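Grornitz Burial Ground Records

A data set of plot, planting and upkeep records from small cemeteries and woodland burial grounds, put together so that people who look after such places can compare notes. Version of Saturday, September 22, 2018.

What is in it

The main file, plots.csv, has one row per plot. Each row gives the ground, the section, the plot number, the kind of burial (coffin, shroud or ashes), the depth band, the marker type and what was planted on top. A second file, upkeep.csv, has one row per visit by a mower, a tree surgeon or anyone else who did work on the ground. The two files join on ground_id and section.

We love the upkeep file! Plot registers are fairly easy to come by, but mowing and settling records usually live in a notebook in a shed, and getting them into columns has been the best part of the whole project. If you only have time to open one file, open that one.

The release covers 16 grounds. The smallest has 30 plots in use and is mostly hazel and rough grass. The largest has 400 and a proper parking lot.

Where it came from

Bomik, a small records office that works with burial grounds, collected the registers and typed up the older ones. Cirker wrote the cleaning scripts and the checker. The Şimşekoğlu ground was the first to join, and its way of numbering sections (a letter for the field, a number for the row, counted from the gate) worked so well that we adopted it for everyone.

Older registers often measured from a tree or a wall. Where the tree is still standing, we converted the distance to a row and position and set located_by to "landmark". Where the tree is gone, the position is blank and the original wording is kept in the notes column. Please don't fill these in by guessing from the neighboring plots. Rows in old fields wander more than you would think.
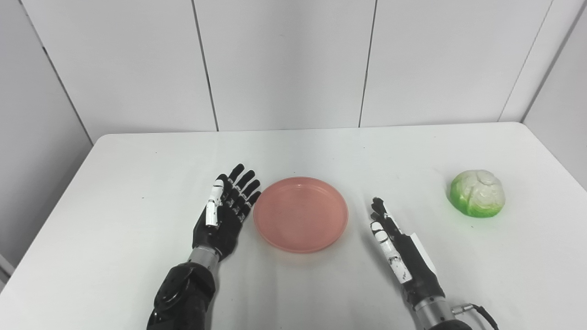 Depths are given as bands, never as single figures. Two grounds measured to the top of the coffin and the rest measured to the bottom of the grave, and a band was the only fair way to put them side by side. The column depth_basis tells you which method was used.

Planting names are in everyday English first, with the Latin name in its own column if the register had it. "Wildflower mix" covers a lot of different seed, so treat it as a loose label. Bulbs got their own value in this version, and snowdrop fans will be very happy with it.

What we left out

Names of the dead, names of families, exact dates of burial and anything written on a marker. Burials carry a year only. Ashes plots that were bought ahead and are still unused have been dropped from plots.csv, though they are counted in the totals for each ground in grounds.csv.

Good uses

Planning a mowing schedule, seeing how long new graves take to settle on clay compared with sand, working out how much space paths eat up, teaching a class on record keeping. One ground has already used the settling figures to move its topping-up visit from spring to July, and we were thrilled to hear it.

It is a poor fit for family history, and it can't tell you what the law allows where you live.

Known problems

Section C at the Grornitz ground was renumbered partway through, so the same plot can show up under 2 numbers. Use plot_key, which stays the same. Soil type is missing for the hill grounds. A few mowing visits have an end time earlier than the start time; the checker flags them and leaves them alone.

Running the checker

Put the CSV files in a folder called data and run check_records.py from the folder above it. Problems are written to report.txt, one per line, with the file and row number.

Adding your ground

Yes please! Fill in the blank template in the templates folder, run the checker on it, and send both the file and the report. Messy registers are welcome, and so are scans of handwritten ones.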